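Kallomley Repair Fund: progress report to the Lawal Trust, 12 Aug 2022

You asked for an honest account of the second grant period, so we will start with the part we like least. The grant paid for 200 free furniture repairs in Kallomley and Skullcombe. We finished 98. The plan assumed people would bring their furniture to us, and most of them don't own a van.

We spent $2674 of the $3000 set aside for materials. Most of it went on hinges, glue and runners. We still doubt the claim in our own application that repair keeps furniture out of the dump. A chair we fix in May may well be at the curb by winter, and we have no way of checking. 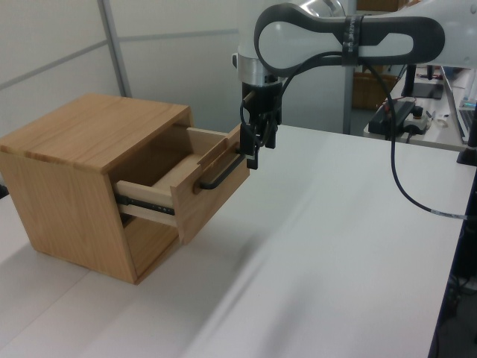
Ilham, our partner in Skullcombe, takes a different view, and wrote to us that the count of finished jobs is a poor measure, that a household with a dresser it can use again has been helped whatever happens to the dresser later. We see the point, but it is also a handy thing to believe when the target has been missed by half.

Drawers were the most common job, then chairs. The evening classes were a letdown – plenty of names on the list, few people in the room. We would drop them and put the money into a pickup service, tested in Skullcombe first. We are not asking for more funds until we have results from that test.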